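2022-10-18

Practice went long again. We were meant to be off the mat at eight and it was closer to nine by the time the last of the girls had her shoes on. My knees are sore from kneeling at the edge of the floor to spot the back row.

The Falemley routine is two weeks out and the pyramid still isn't settled. Lizeth Restrepo wants the double base on the left so the flyer can come down facing the home stand. I think she's right, but it means moving two girls who have been on the right side since March, and they count off each other without noticing they do it. We tried it four times tonight. The first two were bad. The third went up clean and came down late. The fourth was fine, and I should have stopped there, but I asked for one more and it fell apart at the bottom. No one hurt.

Music is a separate problem. The cut we have runs eight seconds over what the club gives us at the half. Lizeth says to take it out of the middle, where we only walk to the new lines anyway. I said I would do it at home tonight and I haven't yet.

Uniforms

The order from Justex came in. The skirts are right. The tops are a shade darker than the sample, and I laid them next to last year's under the kitchen light and then by the window before it got dark. From the stands it won't show. Up close, next to the old warmup jackets, it will. I wrote to them and asked if they would take something off the bill. The balance is 1530 and I'd like to pay it before the end of the month, so I hope they answer soon.

Two tops need to be taken in. I can do those myself. The poms are fine for another season if we trim the loose ends and keep them off the wet grass.

Money

We have 2000 set aside for the Arnar trip. The bus is 620 each way, which leaves less for food and the entry than I had thought when I did the sums in my head. The bake table at the last home game made 423. We need one more like it, maybe two. Lizeth offered to ask at the bakery on Villca Road whether they would give us day-old rolls for a sandwich table. I'd sooner do a car wash, but it's getting cold for that.

I also have to send the parents the new pickup time. I've put it off because three of them will write back to say it doesn't work, and they'll be right.

Evening

Ate soup standing up. Answered messages. One of the mothers asked if her daughter could be moved off base because of her wrist. I said yes straight away and will sort out the lines later. That puts the left side in question again.
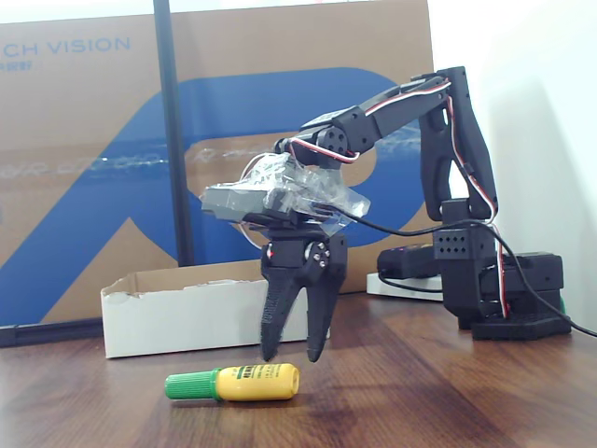

Tomorrow

Cut the music. Send the pickup time. Call the stadium office and ask which gate we use, as last time we stood at the wrong one for twenty minutes in the rain. Look for the blue tape for marking the lines. Ask Lizeth who she would put in the base spot, before I tell her who I would.

Early night if I can. My voice is nearly gone and there are the little ones at four.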